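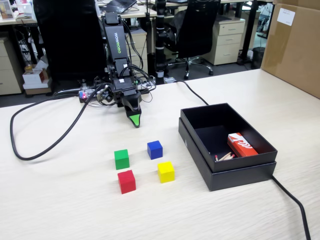 The Wastberg Chapel

The chapel at Wastberg had 110 seats and on most Sundays Glenys Yeoman could have had any of them. She sat in the third row on the left, where her mother used to sit. She had stopped believing in God at 50, on a bus, with a bag of groceries on her lap. There was no reason she could point to. She went on going to church.

The new minister came from Jilov in November. His name was Ovidiu Mihăilă and he noticed that she didn't say the creed.

"You stand for it," he said at the door. "But you keep your mouth closed."

"I don't believe it," she said. "I thought it would be rude to sit."

He nodded and asked if she could do the heating on Wednesdays, as the man who did it had moved to Sorndale. She said she could.
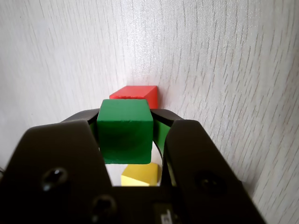
Wednesdays

The boiler took over 3 hours to warm the place. Glenys brought a book and a flask. Ovidiu usually came in by the side door to write his sermon in the vestry, and when it was too cold in there he wrote it in the pew behind her.

"Did you ever try to get it back?" he asked once.

"For a year or so. I read things. I prayed, but it felt like leaving messages at an old number."

"My grandmother prayed to a Moldovan saint who was taken off the calendar," he said. "She knew. She told me he still had good hearing."

Glenys laughed and poured him some tea in the lid of the flask.

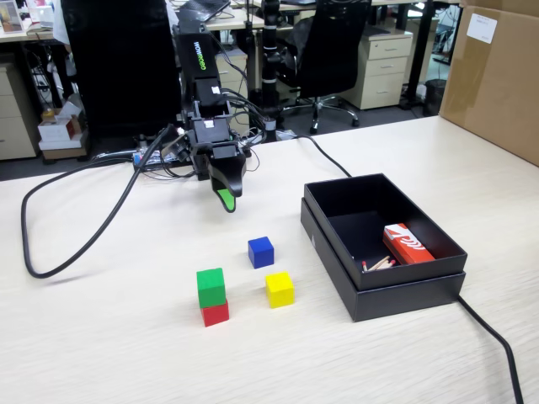
He asked her what she did during the silent prayers, and she had to think. Mostly she went through people. Her sister, the Pruitt boy with the bad lungs, whoever had died that week. She held each one in her mind for a bit and then went on to the next.

"And then what?"

"Then you say amen and I look for my gloves."

He wrote something down and crossed it out. The pipes had started to knock along the wall. She got up to turn the valve back two notches, and when she sat down again he had moved his papers over to make room for her coat.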